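About Clamach

Article publishing and syndication for small businesses

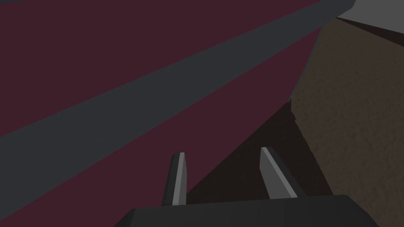
2 min read

Clamach places written articles on trade newsletters and niche websites. We started as Arketti, a one-room copy shop, and took the present name when we merged with Praker, which ran a directory of sites that accept guest articles. That directory now lists 329 sites, and we check every listing each April.

Most clients send us their own drafts. An editor reads each one, fixes errors and asks for a rewrite if the piece is mainly an ad. We accept articles from 1000 to 3000 words. Longer pieces can be split and run as a series.

Authors keep their copyright and their byline. We do not sell links, and we do not post the same article to more than one site without telling both editors.

Our office is on the second floor of the Staniforth Building. Phones are answered until 4:30 p.m. Submissions go through the author login page.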